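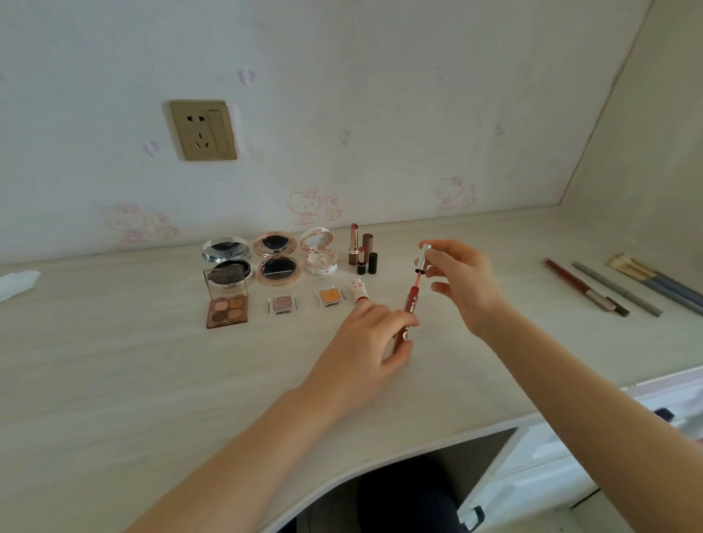
Progress report: Hoani lunch counter, first quarter of trading
Prepared for Mondivus by the Imier kitchen operations team

1. Position at the end of the quarter

The Hoani counter opened in October in the ground floor unit at Flovovness. It sells a short menu of noodle soups and rice bowls, with seating for 34 and a takeaway hatch on the station side. The fit-out is complete apart from the second extractor hood, which has been delivered and is in store. Spending remains within the approved grant.

2. Service

The target in the funding agreement was 95 covers per weekday lunch by the end of the quarter. The average for the final four weeks was 134. Thursday is the busiest day and Monday the quietest. Takeaway accounts for most of the growth, and seated trade has been flat since the third week.

Waiting time from order to table is still too long between 12.15 and 1 o'clock. The delay is at the noodle boiler, which has six baskets and is full for the whole of that period. Broth, toppings and rice keep pace.

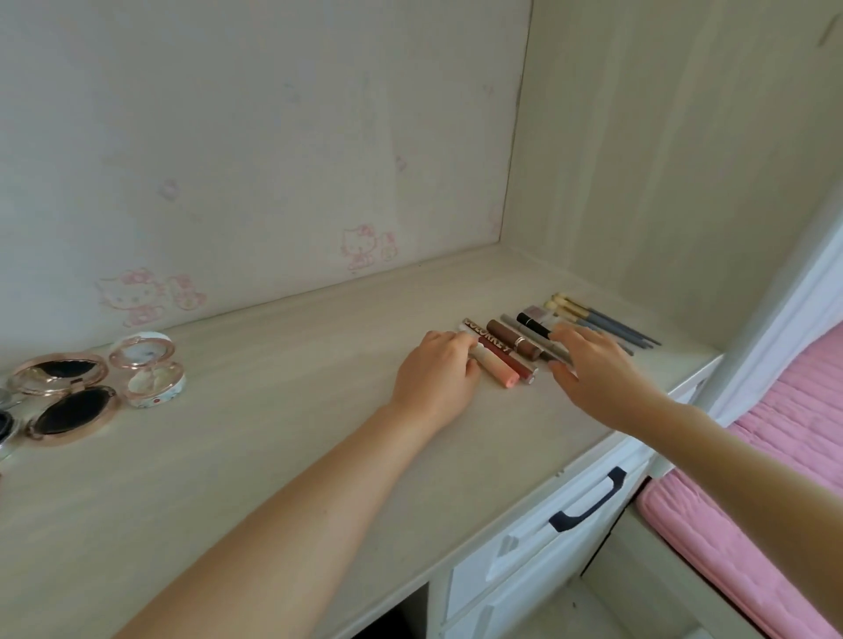
We have looked at two remedies. A second boiler would need its own 32 amp supply and would take the space now used for bowl storage. Thinner noodles would cut the cooking time from four minutes to 90 seconds, but they soften quickly in takeaway tubs. We propose to trial the thinner noodle for seated orders only and to report the timings next quarter.

3. Menu

Eight dishes were offered at opening. The cold sesame noodles and the fish congee were withdrawn owing to low sales. A chilli bean rice bowl was added in week seven and is now the third best seller. The pork broth is made on site overnight in a 300 litre pan – the chicken broth still comes in chilled and is the more costly of the two per portion.

4. Waste and supply

Food waste fell in each month of the quarter. Most of what remains is cooked rice left after 2 o'clock, and the last batch is now half size. Takeaway tubs are bought in cases of 1,000. One case was rejected for poorly fitting lids and the supplier has issued a credit note.

5. Work for next quarter

Install the second extractor hood outside trading hours.
Run the noodle trial and record waiting times at both the counter and the hatch.
Cost the move of chicken broth production to the Flovovness kitchen.
Agree with Mondivus whether evening opening falls within the present grant terms. We need an answer before the staff rota is set.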